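Chiffons, bacs et table de tri : vos questions, mes réponses

Je reçois toujours les mêmes messages dès que je parle de mes chiffons de ménage, alors j'ai tout regroupé sur une page. 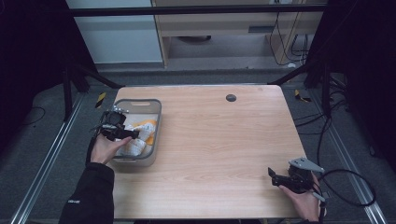 Pourquoi un bac translucide et pas un joli panier ?

Parce que je suis du genre à oublier ce que je possède ! Avec un bac qui laisse deviner les couleurs, je sais s'il me reste des jaunes orangés ou des blancs sans soulever quoi que ce soit. J'ai eu un panier en osier pendant des années, très mignon, et les mailles s'accrochaient dedans à chaque fois.

Il faut tout plier ?

Non. Je plie les torchons, les draps, les nappes, mais les chiffons restent en boule et ils s'en portent très bien. J'ai essayé de les rouler un été (août, canicule, j'avais du temps à perdre) et j'ai tenu deux semaines.

Tu mélanges les couleurs dans le même bac ?

Oui, pour le rangement. Pour le lavage, c'est autre chose : un chiffon orange tout neuf peut dégorger, et j'ai une pile de blancs devenus pêche qui peut en témoigner. Je lave donc les neufs à part les premières fois, ensuite tout le monde ensemble.

Combien de chiffons faut-il avoir ?

Le jour où j'ai vidé tous mes placards, j'en ai trouvé 132. Cent trente-deux ! Des vieux t-shirts découpés, des lingettes achetées par lot, des restes de taies d'oreiller... J'en ai gardé une petite partie et le reste est parti chez Grigore Pascu, mon voisin du dessous, qui retape des vélos et n'en a jamais assez.

Quelle taille de bac choisir ?

Prenez plus petit que ce que vous aviez en tête. Un grand bac, ça se remplit tout seul -- et on finit par y glisser des piles, un tournevis, le courrier. Il me faut aussi des poignées découpées dans les parois, je passe mon temps à descendre le mien de l'étagère.

Pourquoi trier sur une table et pas par terre ?

Pour mon dos, tout bêtement. Je me mets au bureau en débarrassant bien le plateau. Le passe-câble rond, au fond, a déjà avalé deux boutons et une épingle, donc je m'en tiens loin quand je découpe.

Et l'adoucissant ?

Jamais sur les chiffons. Chez moi ils absorbent beaucoup moins bien après, surtout les microfibres. Un peu moins de lessive que d'habitude, un bon rinçage, et ça suffit.

À quel rythme fais-tu le tri ?

Le dimanche, vers la fin de la matinée, pendant que le café passe. Je mets de côté ce qui est troué ou trop raide. Les trous, je tolère pour les chaussures et le four, le reste file au sac de textiles à recycler.

Tu mets des étiquettes ?

Sur les bacs du haut, oui, parce que je ne vois pas dedans d'en bas. Sur celui des chiffons, non, je le reconnais sans lire.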